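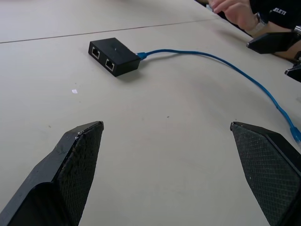

June, bench notes, Pekville office network

Started 8:40, coffee first. Problem carried over: file share at the Pekville end drops out mid-afternoon, comes back by itself, everybody blames the wifi. Not wifi. Wired desks drop too.

Tried so far
- swapped patch leads on the Tunton side, no change
- fixed address on the label printer instead of letting it grab one. Printer happier, share still drops
- moved the share box off the Flidari power strip. That strip buzzes, bin it

Ran a ping overnight from the front desk to the share. 11 gaps, all short. Same ping to the router, no gaps at all. So the trouble is between the closet and the back row, not upstream. Should of done this first.

Pulled the floor plan out. Says 18 wall jacks. Plan is older than the new partition so I don't trust it past the kitchen. Two runs go over the suspended ceiling near the light fittings, one of them zip tied right along the mains feed. Whoever did that was in a rush too. Re-route if we get the ladder back from upstairs.

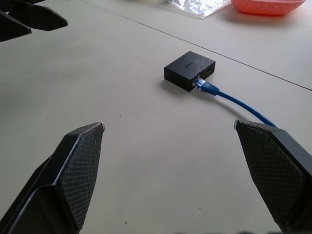 Cable tester on the back row runs: 3 fine, one shows pair 4 open when you wiggle the wall plate. Re-punched it, tested ok, wiggled again, still ok. Left the plate screws loose so I can get back in without chipping the paint.

Possible second cause, do not forget: share box goes to sleep. Setting was ON in the power menu. Turned off at 11:15. Annoying, because now I've changed two things and won't know which one did it. Leave both for now, if the drops stop turn sleep back on for an afternoon and see.

Konstantinidis order still not in. Need the keystone jacks and the short gray leads, NOT the flat ones, flat ones pop out. Ring them after lunch.

Labels: please write both ends. Found a lead marked "old" at one end and "new" at the other.

To do
- ping log again tonight, same desk, same adress
- redraw plan from kitchen back
- check whether Tunton closet fan is meant to be that loud
- ladder

Stopped 4:50. No drops since lunch but the back row went home early so that proves nothing.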